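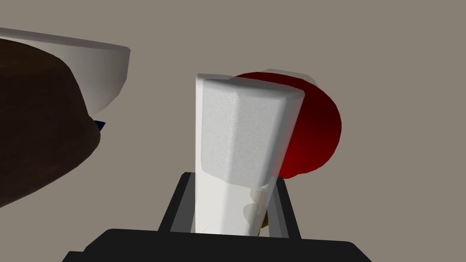 Wrist camera RGB: carton half see-through in simulation, segmentation mask falls apart

Forum: Simulation and Sensors
Thread started 18th August

klaizer
I am running closed-loop grasping in Pirkmont with the Trerton render backend. Wrist camera, two-finger gripper, cluttered table, rigid assets only. Render attached at the top of the thread.

The white carton between the fingers is the target. The upper part renders as solid matte white. The lower part is partly translucent, and there is a second faint outline along the left side and the top. The red disc behind it tints the right edge of the carton.

The segmentation net returns a mask for the upper part and drops most of the lower part, exactly where the fingers are. The pose refiner then pulls the carton center upward and the controller corrects for an error that does not exist in the physics state. Ground truth pose from the simulator is fine.

Material opacity on the carton is 1.0 in the asset file. I checked twice. Is this a known issue with the backend or have I set something wrong?

aine.egan
Temporal accumulation. The backend blends the current render with a history buffer, and the reprojection needs motion vectors for every moving body. If the carton has none, you get old color mixed into new color. The doubled edge is what I would expect from that.

Set history weight to zero and look at the same state again. If the outline goes away, you have your answer.

tkhsueh
I don't think one render is enough to say that. A stale history buffer should give you a ghost along the direction of relative motion. It should not pick the lower half of an object and leave the top solid. There is a rounded cream-colored shape showing through the lower part, and a bit of golden yellow near the bottom right. Those look like other geometry seen through the carton, so I would check alpha sorting or a blend pass first.

klaizer, is the carton one mesh or two?

klaizer
One visual mesh, one collision mesh. The collision mesh is hidden.

tkhsueh
Hidden how? There is a visibility flag and there is a render group. The flag on its own does not remove the mesh from every pass.

aine.egan
The history explanation still works for partial translucency. The camera is mounted on the wrist, so anything held by the gripper is nearly static in image space while the background slides. Regions that were background a few renders ago and are now carton will hold background color. The upper part can have converged while the lower part has not.

tkhsueh
It can, but then I want to see it converge. Stop the arm, step the renderer without stepping physics, and watch the pixels. If the lower half fills in, Áine is right. If it stays the same forever, it is a blend problem.

aoife_oc
Agree with that test. Please also log the depth channel. On our setup depth is written from the first opaque hit and never accumulated, so it tells you whether the renderer believes the carton is there. Clean depth with bad color means the geometry is resolved and the fault is later in the pipeline.

klaizer
Results, same seed, same joint state.

Physics frozen, renderer stepped: the lower part of the carton goes solid after 14 renders. The second outline is gone by then too.
History weight zero, single render: carton solid everywhere, image very noisy.
Depth: clean in all cases, including the state shown above.
Collision mesh: it was hidden with the flag only. Moving it to the non-rendered group changed nothing in color.

So it is history. The controller asks for one render per control tick, which leaves no time to converge.

aine.egan
Then the carton has no motion vectors. Check whether you attach it to the gripper with a fixed joint at grasp time. In Pirkmont that reparents the body, and the previous-transform cache is dropped on reparenting. The renderer treats the body as static in world space from then on.

klaizer
I do attach it. The attach call comes from Onden when the planner declares the object grasped. I had not connected the two.

dymphna_or
I would question why the attach is there at all. If you want closed-loop results that mean anything, let contact hold the carton. A fixed joint hides slip, and slip is what your refiner should be tracking.

klaizer
The contact solver drifts with this gripper at the time step I can afford. I am testing perception and planning here. Grasp stability is covered in a separate suite.

dymphna_or
Fair enough for a perception test, but the report should say so. I have read too many success rates that turned out to be measured with a weld.

aoife_oc
For the render side there are two workable fixes.

1. Keep the planner attach as a bookkeeping entry for collision checking only, and do not pass it to the simulator as a reparent. Use a constraint between the two bodies. The transform cache survives.
2. Flush the history buffer on attach and on detach, then render enough samples per tick that you do not depend on history. Slow, but independent of what the planner does.

We use the first one at Keane.

tkhsueh
There is a case for a third option: leave some of the artifacts in the training set. Real cameras smear too, and a net that loses half a white carton over this is brittle.

aine.egan
No. Motion blur on a real sensor integrates light over the exposure. This blends in colors from an earlier viewpoint at full sharpness. Train on it and the net learns a cue that exists only in Trerton. If you want blur, render blur.

tkhsueh
I accept that for training. I would still keep a small corrupted set for evaluation, labeled as such.

klaizer
Went with the constraint. I reran the 733 logged grasps with everything else unchanged. Before the change, 109 of them had the lower part of the mask missing after attach. After it, three do, and in those the left finger covers most of the target.

One side effect for anyone who copies this: Onden still sends its detach message on release, and the bridge throws an error when there is no reparented body to release. I catch it in the bridge and remove the constraint there. Patch is in the bridge repository under the April branch.

dymphna_or
Does the patch clear the planner's attached list as well? Ours left a phantom object on the wrist and every later plan went wide around it.

klaizer
It does not. Adding that now.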